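Handout 5: Volume Measurement and Its Errors
Introductory Laboratory Methods, Bindville
Instructor: Masanobu Kuroda

5.1 Marks and tolerances

A graduation mark states a nominal volume at a stated temperature, normally 20 °C. The tolerance is the largest permitted difference between the nominal and the true volume. For volumetric flasks and pipettes the tolerance is a small fraction of one percent. For beakers it is commonly five percent or worse, and many makers give no figure at all. A beaker mark should be read as a filling guide. No concentration in your report may depend on one.

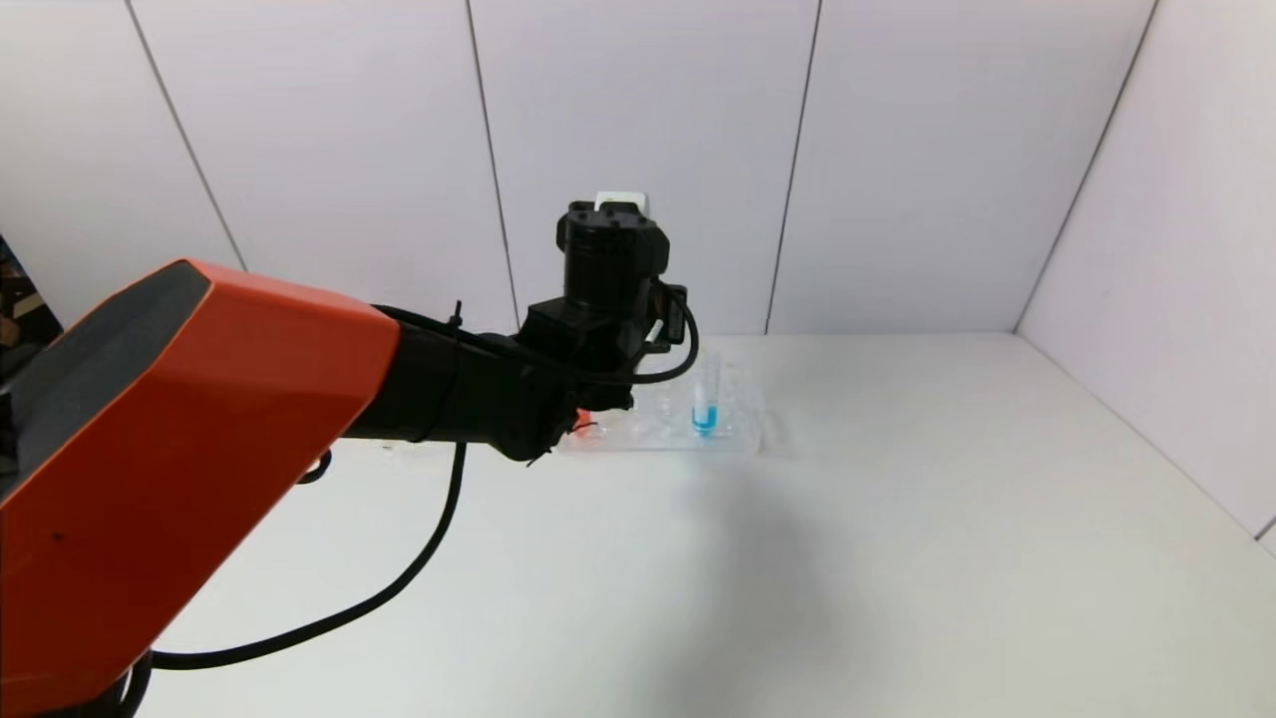
Glassware is also divided by what the mark refers to. TC (to contain) means that the stated volume is inside the vessel when filled to the line. TD (to deliver) means that the stated volume leaves the vessel when it is drained as directed. The difference is the film left on the wall. Rinsing a TD pipette into the receiving vessel adds this film and gives a result that is too high.

5.2 Reading the meniscus

Water and dilute aqueous solutions wet clean glass and form a concave surface. Read the lowest point, with the eye level with it. An eye above the line gives a reading that is too high on a scale numbered upward. On a buret, which is numbered downward, the sign of the error is reversed. Dark solutions, where the lowest point can't be seen, are read at the top edge; state this in the notebook and use the same edge for both readings.
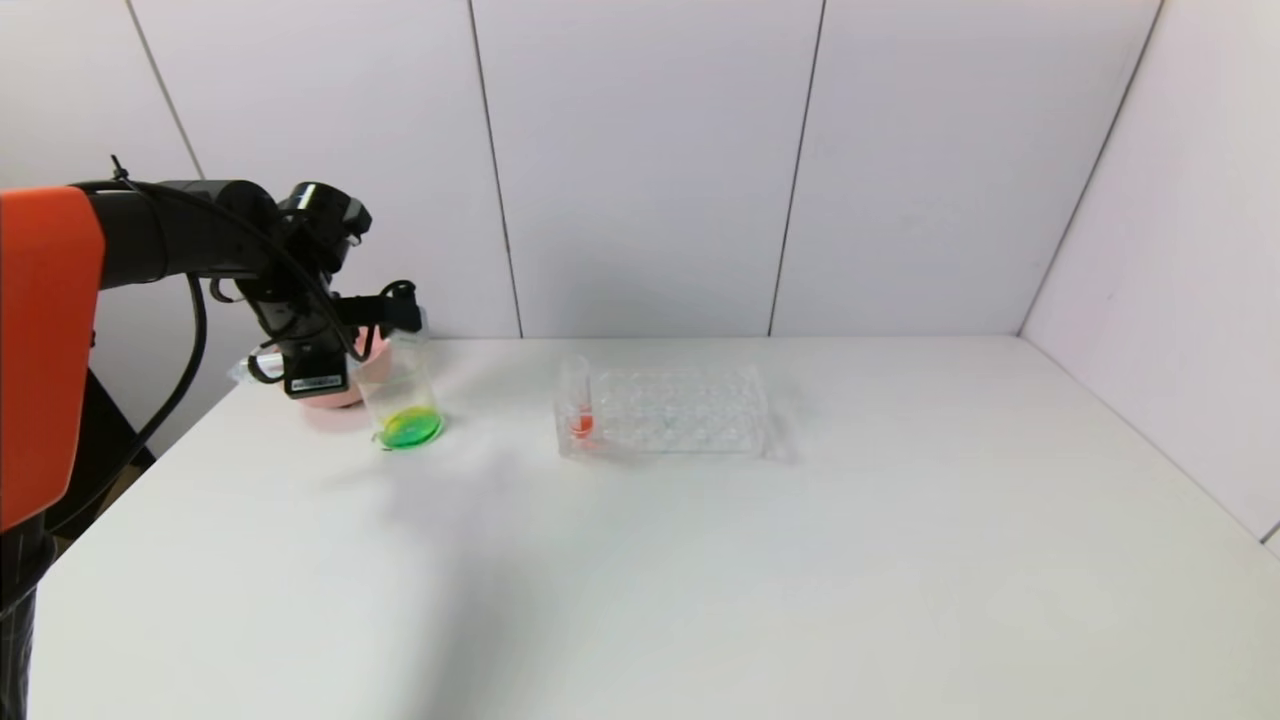

Many plastics are poorly wetted by water, and the surface in them is nearly flat. Reading is easier, but the vessel itself is less stable in shape. Polypropylene expands far more than borosilicate glass for the same temperature change and should not be used for calibration work.

5.3 Relative error

Relative error is absolute error divided by measured volume. Take a cylinder with an absolute error of 2 mL. At 200 mL the relative error is 1 percent. At 20 mL it is 10 percent. Choose the smallest vessel that holds the full volume in a single filling - two fillings mean two readings, and the errors combine. 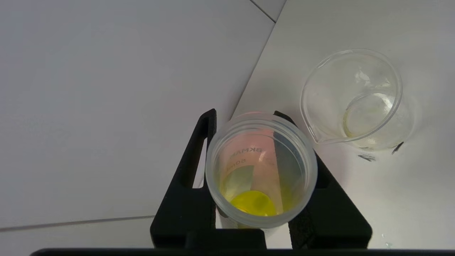
Photo: Yasuo Fukuda

Independent errors are added as squares, and the square root is taken of the sum. A systematic error, such as a wrongly placed mark, repeats with each filling and is added directly.

5.4 Transfer losses

Liquid left on walls, in spouts and in funnel stems is lost to the receiving vessel. For quantitative transfer, rinse the source with several small portions of solvent and collect every rinse. Several small portions remove more solute than one large portion of the same total volume. Dilute to the mark last.
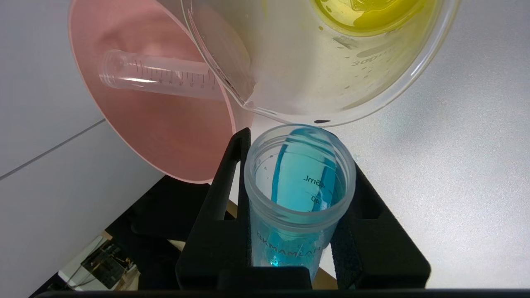
Fig. 5.1. Syringe barrel in a funnel, with a plastic measuring beaker.

Problems for Section 5 are due in October, before the first buret session. Show units in every line of working.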